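4.2 What people touch first

I went into this part of the study with a pretty firm idea of what I'd find, and I should own up to that before going any further. My own kitchen has cabinet knobs that I hate, so I assumed everyone would want to talk about knobs. What they wanted to talk about was height. Over and over, in the July interviews, people started with how far up or down they had to reach, and only got to shape once I pushed them a little.

A quick reminder of who these people are. The 145 households in the Brukthorpe sample all filled in the long questionnaire, and 90 of them also kept the kitchen diary described in Section 3. Mekdes Gebretsadik ran the diary side of things and did nearly all of the coding, so when I say "we" coded something, please read that as mostly her. I did the home visits, drank a lot of coffee, and wrote down what people said while they were putting groceries away (a surprisingly good time to interview someone, by the way, as they forget you're there).

The diaries gave us 245 entries that mention a handle, pull, knob or edge in some way. Plenty of those are just passing remarks. One woman wrote "door again" and nothing else, and we argued for most of an afternoon over whether that counted. We kept it. She had used the same two words on an earlier page next to a complaint about her wrist, and it seemed fair to read them together.

We sorted the entries into 4 groups: reach, grip, cleaning, and looks. Reach came out as the biggest group, with grip behind it. Cleaning was bigger than either of us had guessed. People with small kids were especially worked up about it, and several of them had given up on anything with grooves. Looks came last, though I'd be careful with that one. Darken's older study of rental kitchens makes the point that people will talk about looks all day if you ask them in a showroom, and hardly at all if you ask them at home with a pan on the stove. Our diaries were kept at home, so they probably lean the same way.

Grip deserves a bit more space, as it's where our results part ways with Kanen's. Kanen treats a handle as one thing with one right place for the hand. Our people didn't use them like that at all! They hooked two fingers around the bottom when their arms were full. They used a hip, an elbow, a foot. One man in the Chevalier Street apartments opened his drawers with a dish towel looped through the pull, and had done it for so long that he'd stopped noticing. I asked him when it started and he had to go and ask his wife.

Long bar handles came up a lot here, mostly on the good side. The reason people gave was simple enough: a long bar gives you somewhere to grab no matter how tall you are, so a grandmother and a ten-year-old can each take hold where it suits them. The gap behind the bar matters too. People with swollen knuckles or thick fingers told me they judged a handle by that gap before anything else, and one of them tested it with her wedding ring on. Figure 3 shows the general type, with the bar held off from the door on short mounts.
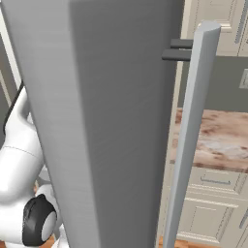

Figure 3. A long bar handle on an open refrigerator door, rendered view. The gap between bar and door is visible near the upper mounts.

Of course a bar isn't for everyone. In narrow galley kitchens it catches on sleeves and apron strings, and the diaries have some colorful language on that subject which Mekdes asked me to leave out of the appendix. A few people also hung towels on theirs until there was no bar left to hold – so the handle that had won them over on reach was now losing on grip. I don't have a tidy way to score that. In the coding we gave such entries both labels and moved on.

One more thing on reach before we get to storage. We asked everyone whether they'd ever moved a handle or a knob from where it was first put, and I expected blank looks. Instead I got taken to see old screw holes, filled and painted over, usually lower than the new ones or off to one side. None of this had made it into the questionnaire answers, where the same households had ticked "no changes made" to the kitchen. They didn't think of it as a change. We've left their answers as given in Table 2, and the screw holes are written up with the visit notes in Section 4.3.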